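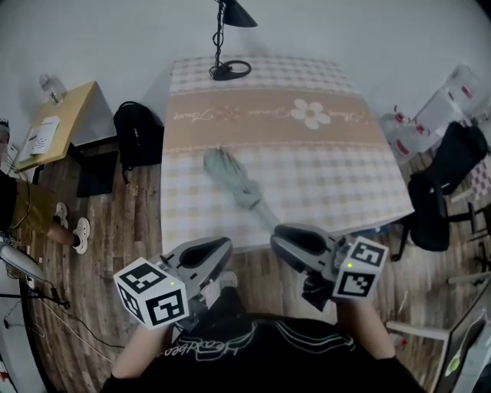 Why does the door list for our reception stop at 90 names when we invited 100?

Coleck leaves anyone marked "Honoured guest" off the door list unless the host ticks "Print honourees with general guests" before the list is locked. Unlock the list, tick the box, lock it again and send it to the door tablets.

Ticket 456
Product: Coleck Guest List, hosted
Customer: Godbridge Foundation, Pultville
Opened by: Felicidad Umali, events
Priority: Normal (changed to High by customer, changed to Normal by system, changed to High by customer)
Status: Closed, with one item passed on

Felicidad Umali, 10.12
Our spring reception is at Marquez House tomorrow evening. We have 100 guests. The door list has 90. I have compared the two by hand, with a ruler, and the ten missing people are the two designers we are honouring, their families, the soprano, our patron and the patron's sister. In other words the only people in the building who will mind being asked to spell their names.

I have tried refreshing the page. I have tried logging out. I have tried a different browser, on the advice of your help page, and now have two browsers that leave out the patron.

Coleck Support, 10.31
Thanks for getting in touch and sorry about the missing guests. Could you tell us what is in the Role column for those ten? You can find it under Guests, then Columns, then Show hidden.

Felicidad Umali, 10.40
It says "Honoured guest" for all of them. I didn't type that. I typed "VIP", and the import last month changed it to something more gracious. I remember thinking that was nice of it.

Coleck Support, 10.58
That explains it. The import maps "VIP", "patron" and "speaker" to Honoured guest. Honoured guests are treated as being met in person at the kerb, so by default they don't go on the door list. The setting is under Event, then Door, then Print honourees with general guests. The list has to be unlocked before you can change it.

Felicidad Umali, 11.05
Met at the kerb by whom?

Coleck Support, 11.09
By a greeter, if you have set one up.

Felicidad Umali, 11.11
We have a kerb. I will go and look for the box.

Felicidad Umali, 11.34
Found it and ticked it. The list now has all 100. It has also put itself in order of arrival time, and as no one has arrived, it has settled on an order of its own. The patron is between the photographer and a table for the florist's assistant. How do I get it back to surnames?

Coleck Support, 11.50
Unlocking a list clears the sort order. Go to Door, then Sort, then Surname, and lock it again straight afterwards. If you leave the page first it goes back to arrival time. We know about this one.

Felicidad Umali, 12.02
Done. Sorted by surname, with one exception. The soprano goes by a single name, so she has no surname and is now at the very top, above the As. She'll be delighted. I am leaving it.

Next problem. Place cards. The honourees' cards print with the role under the name, so we have a card saying the name of a woman who has dressed half the theatres in the county and, beneath it, "HONOURED GUEST (IMPORTED)".

Coleck Support, 12.20
The word in brackets comes from the import record and is only meant to show on screen. To take it off, select the ten guests, choose Edit together, and retype the role by hand. Pasting won't work as it carries the tag with it. Then print the cards again from Preview, and not from the Print button on the guest page, which uses the saved copy.

Felicidad Umali, 12.47
Retyped. Printed from Preview. The cards are fine, and a colleague has taken the old set home to show her husband.

One last thing. The tablets at Marquez House still show the old list of 90. I pressed Send to door twice. The second time it said "Sent already", rather curtly.

Coleck Support, 13.04
The tablets only collect a new list when they are awake and on the venue's network. Please ask someone at the house to open Coleck on each tablet and pull down on the list until the time at the top changes. If the time doesn't change, sign the tablet out and in again with the door code. A printed copy from Preview is always worth having at the entrance.

Felicidad Umali, 15.26
I drove over. One tablet updated at once. The other was in a drawer under some menus and needed charging, then signing in, then the door code, which was on a note stuck to the first tablet. Both show 100 now. I have printed two copies on paper as well and put one in my handbag.

Please close this, but I'd like it passed on that a box deciding whether the patron gets in might be somewhere I can see it.

Coleck Support, 15.41
Closed, and passed on to the product team as two requests: move the honouree setting to the main Door page, and keep the sort order when a list is unlocked. The single-name sorting has been noted separately. You can reopen this ticket by replying to it.

Felicidad Umali, 15.43
Please leave the soprano where she is.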